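Flomden Forum - Demonstration Collection - Session requirements

Post 1 - a_amaral
Members are asked to confirm the minimum for the card handling task. The present guideline calls for 300 demonstrations per site.

Post 2 - nquintela
I do not support that figure. Variety of hand position matters more than volume. Two views from our session are attached.
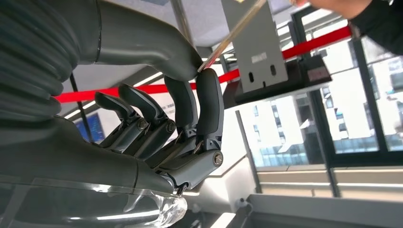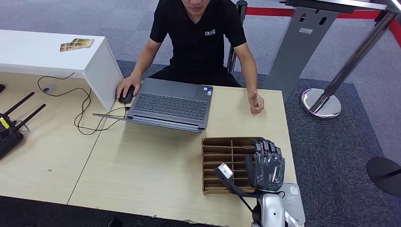 Post 3 - a_amaral
The point is noted. However, a site with 33 accepted examples cannot be compared with Brumel.

Post 4 - trolero_lab
We side with Nuno in part - wrist views should be checked before any total is reported.

Post 5 - nquintela
Agreed. I will submit revised wording in October.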